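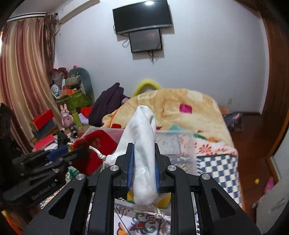
*White drawstring pouch, Monday.*

31 July 2023

Listened to the Zukimora record twice through before work. It is out properly on Friday but Fengying Qin sent me the files so I could write my bit for the newsletter. Ten songs, 31 minutes by my clock. The first four are very good. Track five is the one they used to open with in January, when it was still an instrumental, and I think I preferred it without the words.

Wrote 100 words at lunch and crossed most of them out. I had put that they sound like Cirneo with a better drummer, and that isn't fair on either band. Cirneo never used two basses. I have left the drummer in.

Fengying rang at six. They are pressing 1000 copies, more than I expected. The Gestthorpe date is on but they have been moved down to second, with Xia going on last. She was annoyed about it. I said the early slot means people can still get the last bus, and she said that was what the promoter told her as well. 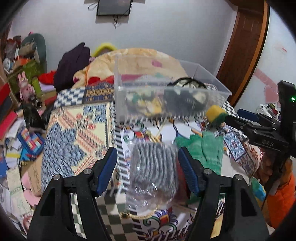 *Storage box, striped knitting in its bag, green glove.*

Played the record again after tea, on the big speakers this time. The singing is too quiet on side two. Track eight is nearly all guitar until the last minute, then the second bass comes in and it is the best thing on there. I played that part three times. I should say so near the top of the review and stop going on about who used to be in what.

Looked up the old single before bed. It has had 2631 plays, and I must be a fair few of those.

Still to do: ask Fengying who played the organ on track two, check how they want the title written (one word or two), get a ticket for Gestthorpe. Review is due Wednesday by noon. Rain all evening.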